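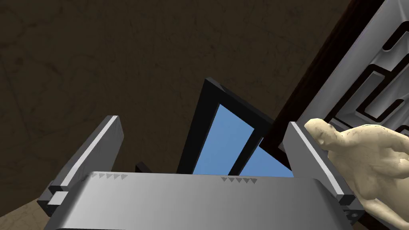
Silver-grey gripper from close behind, computer render.

Flada will take your old toys now (yes, those ones)

Okay, so I've been moaning on here for ages about the shoebox. You know the one. Top of the wardrobe, full of dead vibrators I can't bring myself to put in the kitchen bin, plus that purple thing whose charger went missing two flats ago. Well, I got an email from Flada this morning and I nearly spilled my tea, as they're starting a take-back scheme in both Melbourne shops from Tuesday, 23rd January!

The way it works is pretty simple. You give your toy a wash, pop it in a sealed bag and drop it in a bin next to the counter, and you don't have to talk to anyone if you don't want to. Any brand is fine, it doesn't have to be something you bought from them, and you get a $5 voucher for each one with a limit of six per person. If it's got a battery, leave it in. They'd much prefer that to people going at a wand with a butter knife, and having once tried exactly that, so would I.

I rang the Brunswick shop to be nosy and ended up having a lovely long chat with Sirkka Peltonen, the manager. They did a quiet trial for regular customers before Christmas and collected 737 toys, more than they had shelf space for out the back. "People were so relieved," she told me. "We had a woman come in with a suitcase. She said she'd moved house with it three times." (I felt very seen.)

From there the whole lot goes to Heiskanen, a small e-waste outfit that pulls out the motors and batteries for recycling. The silicone gets ground up and goes into underlay for playground matting and gym floors, so have a think about that next time you're doing your planks. Nothing gets cleaned up and resold. I asked twice.

Glass and steel toys are welcome too, but they can't take anything made of jelly rubber yet, and Sirkka reckons that'll be a while. No lube bottles and no condoms either, please, as they've had both.

And there's a bit of shopping news in there for those of us who only read this far for the shopping news! Flada is finally getting the Turneo back in, the little curved one I went on and on about last winter, now with a magnetic charger in place of that awful pin plug. It's 40 per cent off the old colours until the end of January. I've already asked them to hold the green for me, so hands off. The Sundent range is on its way as well, though the date has slipped before and I wouldn't plan a romantic weekend around it.

If you're out in the regions there's no post-in option at the moment. I did ask, and it comes down to the rules on sending lithium batteries in the mail, which Heiskanen is looking into. I'll put up another post if that changes.

The bins will be there whenever the shops are open. I'm taking the shoebox in on my lunch break, and if you spot me on the tram with it, please just look out the window.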